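Do You Need Special Cleaner for a Light Wood Table?

Filed under: Kitchen and Dining

Every few months somebody sends us another bottle of table cleaner to try, and the shelf under our sink is now mostly table cleaner. The latest is Gounder Wood Revive, which promises to "feed" the wood. Wood on a finished table doesn't eat. There is a clear coat between your cloth and the grain, and whatever you pour on top stays on top until you wipe it off or it goes sticky.

That said, pale tabletops do show things that a dark one hides, so it's worth knowing which of the popular tips hold up.

Daily wiping. A cloth wrung out hard, plain water, then a dry cloth. A drop of dish soap if there's grease. We used nothing else on our own table for over 200 days and couldn't tell it from the leaf that had been in the closet.

Wipe with the grain. You'll see this one everywhere. On bare wood or an oiled finish there's some sense to it, as any fine scratches will run the same way as the lines. On a sealed or printed surface I doubt it matters much. I do it anyway out of habit.

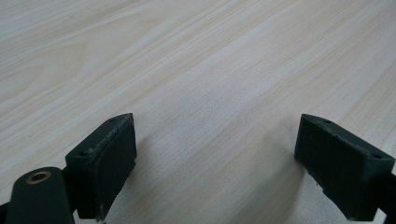
Pale grain running on the diagonal. Follow the streaks if you like.

Vinegar. Fine on windows. On a table I'd leave it in the cupboard. One wipe with a weak mix probably won't hurt a modern finish, but a year of it can leave the top dull, and soap does the job without the smell.

Mayonnaise on water rings. I wanted this to be nonsense and it's only partly nonsense. The oil can soften a fresh white ring if you leave it a few hours. So can plain petroleum jelly, which doesn't smell like lunch. An old ring, or a black one, won't budge for either. Black means the water has got down into the wood, and you're looking at sanding or a placemat.

Walnuts for scratches. The nut will darken a scratch a little on a brown table. On a light one it turns a scratch you could barely see into a tan line you can. Skip it.

Toothpaste. It's an abrasive. It takes off a mark by taking off some of the finish, and then you have a dull spot where the mark was. If you're set on it, try the underside first.

Baking soda paste. Same objection, slightly messier.

Is it real wood? Look at the edge and the underside. If the lines on top carry on down over the end, it's likely solid. A thin layer with something different beneath is veneer. If the pattern repeats itself exactly a foot or two over, it's printed, and no oil in the world is going to soak into it. I've seen people rub lemon oil into a printed top for years and swear it looks richer. It looks oily.

Yellowing. Sunlight does this to a lot of pale finishes and cleaners don't undo it, whatever the Kunov label says about "restoring brightness." Shift the fruit bowl now and then so you don't end up with a round ghost in the middle.

Hot pans. Use a trivet. The "heat-safe" sprays we tried in July made no difference that I could find.

Comments are open below. Please don't write in about tea bags, we've had plenty.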